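Automation in the workplace > Office, lab and desk work
Thread: Automatic scoring of sim runs, and what the review desk does now

tiltstage
Posted 2021-12-26
I work on the review desk at Ornonent. The desk watches replays of simulated household runs and scores them: drawer opened or not, contact in the wrong place, arm parked somewhere it should not be. Until October every replay was scored by a person. There were nine of us on it, in two shifts. In October the company switched on an automatic scorer, written in house, which runs on top of Erova (our simulator) and reads joint positions and contact forces directly. It scored 1,282 runs in its first night.

Head count on the desk is unchanged so far. The work is different. We no longer see runs in order. We get what the scorer flags as undecided, plus a fixed sample of what it passed. The two shifts have been merged into one, so the evening differential is gone for the people who had it. Our job title has been changed from reviewer to exception analyst, with the same grade and pay band.

For those who have not seen this kind of material, a still from one replay on the bedroom layout:
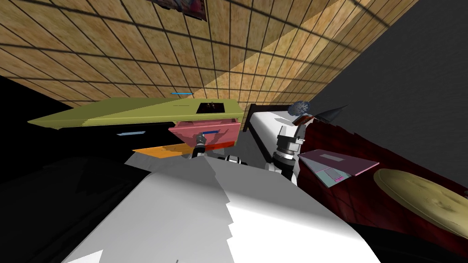 Bedroom layout, robot's-side view. Left gripper down in the open pink drawer, right arm up by the bed.

A replay like that used to take a trained reviewer a couple of minutes, including the note. The scorer closes most of them with no note at all. My question for the board is how other places have handled the transition, in particular (a) how the sample rate was set, (b) whether reviewers can overrule the scorer, and (c) whether anyone got the lost shift premium replaced with something else.

boltcircle
Regarding (b): get it in writing before anything else. We went through the same change with weld inspection. For the first few months an inspector's call beat the machine's call. Then the software was updated and inspectors could only "comment." The procedure had never said who had the final word, so there was nothing to point to.

On (a), ours was set by the quality manager and has only ever gone down.

pale_ledger
I am on the other side of this. I maintain a scorer at a different company, also for drawer and door tasks in simulation. I would question the framing a little. In a simulator the joint position of the drawer is known exactly. Asking a person to look at a picture and judge whether a drawer is open is asking for a worse measurement of a number you already have. Of all the jobs to automate, that one is easy to defend.

tiltstage
I agree on joint position. If the whole job were reading how far a drawer is out, I would have no complaint. The written task definition at our place has more in it. It asks whether the robot opened the drawer by the handle, whether it disturbed anything it was not asked to touch, and whether the second arm was kept clear. The first version of the scorer handled the first item by checking that some part of the gripper was in contact with some part of the drawer front while the drawer moved. Pushing up under the handle counted. So did hooking a finger over the top edge of the front panel.

The desk had been failing those for as long as I have been there. It was in our notes, which are free text, and the scorer team had not read them. I do not say that as an accusation. There are a great many notes and they are badly organized.

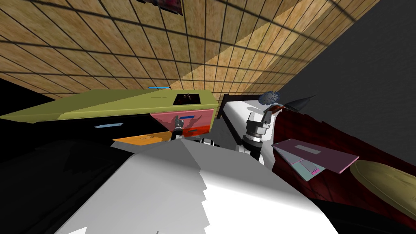 The distance between "at the handle" and "on the panel just below the handle" is small on screen and matters a lot on hardware. A reviewer who has seen a few hundred of these looks at the fingers first and the drawer second. The scorer did it the other way. After we raised it, the contact check was changed to use the handle geometry alone, and the pass rate on that layout went down. That was a useful week of work for the desk. It does not appear in any of the figures used to report on the desk, because the figure they use is exceptions closed per shift.

pale_ledger
Fair. I would call that a specification bug, and I would expect it to be fixed once and stay fixed. After enough of those the exception queue should shrink to very little. What does the desk do at that point?

tiltstage
That is the part no one at our place will answer. The slide we were shown in October said "redeployment to higher value tasks," without a list of the tasks.

graygusset
I can speak to the stage after yours. I was one of the people who scored runs by hand at Narkwood, and our version went live before yours. Some practical points.

1. The queue does not shrink steadily. It goes down and then jumps each time a new layout or a new object set is added. Staffing was planned on the low part of the curve and we were short on every jump.

2. What remains is harder per item. When I scored everything, most replays were dull and a few needed thought. Now all of them need thought. My daily count fell, and for two months that was treated as a performance problem until someone on the scorer side explained it to our manager.

3. You lose the baseline. New hires here have never watched an ordinary run from start to end. They see only odd ones, and they tend to fail things that are fine. We now have them score 44 unflagged replays before they touch the queue. I would push for something similar.

boltcircle
Point 3 matches what we saw. People trained only on rejects have a distorted idea of normal.

feedrate_low
I will disagree with most of the thread. I did replay review for a year and I would not go back. It was the same bedroom, the same dresser, the same bed with the same laptop and cushion on it, shift after shift. My wrists and eyes were worse for it. If a script takes that away and the company keeps the people, I call it a good outcome. The evening premium was paying you to do something dull at a bad hour.

tiltstage
I do not dispute that it was dull. Two of my coworkers would sign your post. The premium was part of their rent all the same, and the change in hours was announced with two weeks' notice. The tedium and the money are separate items and the company talks only about the first.

feedrate_low
Agreed that notice was short. I would still take the trade.

pale_ledger
Technical question for tiltstage. How do you present flagged runs? We show one rendered view and a force plot side by side, and our reviewers complain about the view. It is tied to the robot, so it tilts when the torso does, and the body covers a good part of the picture. I have been reluctant to add cameras because rendering time is the main cost.

tiltstage
Same here, one view attached to the robot, tilted, with the torso filling the lower part. You get used to it. The cost is that you cannot always see the lower drawer's far side or what is past the mattress. For "was anything on the bed disturbed" we now ask for the object positions at start and end as a plain table. That was a reviewer request and it took the scorer team an afternoon. It removed a class of exceptions that had been going around in circles, where two of us would look at the same replay and disagree on whether the small items near the headboard had moved.

I would ask your reviewers what they want as a number and what they want as a picture. In our case: object positions as numbers, finger placement as a picture.

pale_ledger
That is a sensible split. I will bring it up. I would not have guessed finger placement belonged on the picture side.

graygusset
It belongs there until the handle meshes are right. On the Cho layout the collision shape of the handle was a box larger than the visible bar, so the contact log said "handle" with the fingers in open air. Only someone looking at the render could catch it. Once the mesh was corrected the log was fine.

pale_ledger
So again fixable.

graygusset
Yes, by someone who is looking. My point is who gets counted as having found it. Ours is recorded under the simulation group's defects closed.

boltcircle
Back to (c). We recovered part of our shift premium as a skills allowance, on the argument that the remaining work required a qualification the old work did not. Management accepted that more easily than a claim for lost hours. It helped that we had a written list of defects found by inspectors after the machine went in. If your desk is not keeping such a list, start one. Date, layout, what the scorer said, what the reviewer said, what was changed as a result.

tiltstage
We have started. It has the contact check on it, the object table, and seven smaller entries, so nine in total. I will take it to the review meeting together with the question of final word. The current procedure says the reviewer's decision is "recorded," and I would like it to say what happens when the two disagree.

feedrate_low
Ask about the sample rate at the same meeting. Whoever sets it decides how many of you there are.

tiltstage
It is on the agenda as a separate item. I will post the outcome in this thread if I am allowed to.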